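Workshop Tips: When a Small Arm Drops Things
Posted August 2020 by Neelam Sisodia

A desktop arm that lets go of things on its own is usually suffering from one of four problems, and three of them can be fixed at the bench. Mine is a Teteck kit arm with hobby servos. After a few months of steady use it began dropping pens halfway across the table, and once it clamped down so hard that the gripper servo got too hot to touch. I switched it off at the wall and went through the steps below in order.

Before you start, cut the power and hold the arm up with your other hand. Unpowered servos go slack and the whole thing will fold onto the table, or onto your fingers. Keep drinks off the table too. A mug for catching pens should be an empty one.

1. Check the wires at the joints

Bend each joint slowly by hand and watch the wires. A loop that is too short gets pulled every time the arm reaches out, and sooner or later the plug works loose. On mine the gripper lead had backed halfway out of its socket. Leave enough slack for the full reach, and tie the bundle to the arm on both sides of the joint. 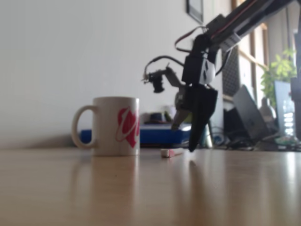

2. Clean the fingers

Dust and skin oil make smooth fingers slippery. Wipe them with rubbing alcohol on a rag and let them dry. If light things still slide, stick on a strip of thin rubber. Bicycle inner tube works well and costs nothing.

3. Set a limit on the squeeze

A servo told to close further than it can will keep pushing until it burns out. Close the gripper on the thinnest thing you plan to pick up, note the number, and make that the stop. Mine was set to 100 and now stops at 44. It holds a pen fine and the servo stays cool.

4. Test low and over something

Do the first runs at 40 percent speed. Start with an eraser, then a capped marker. Lift a few inches, wait, and then carry it over to the mug. Keep one hand near the switch and your face well back.

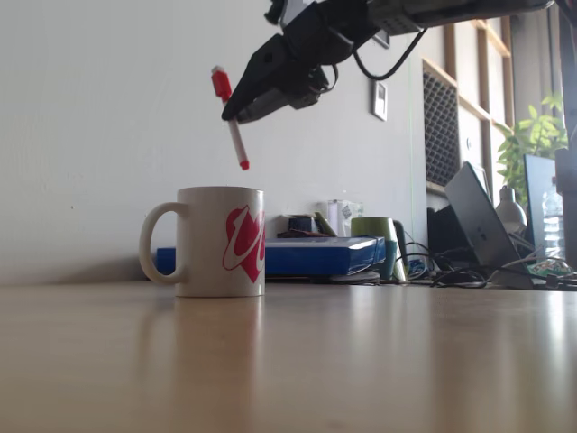

Vaughn Baptiste wrote in to add that he had the same dropping problem and all the plugs were tight. His trouble was the power supply, a small Dudard adapter that sagged whenever two joints moved together. He put in a bigger one with the same voltage and has had no drops after that. He also suggests fitting a switch in the power lead, within easy reach, before doing any of the other steps.

I have added a switch to mine. If the servo still heats up after step 3, replace it.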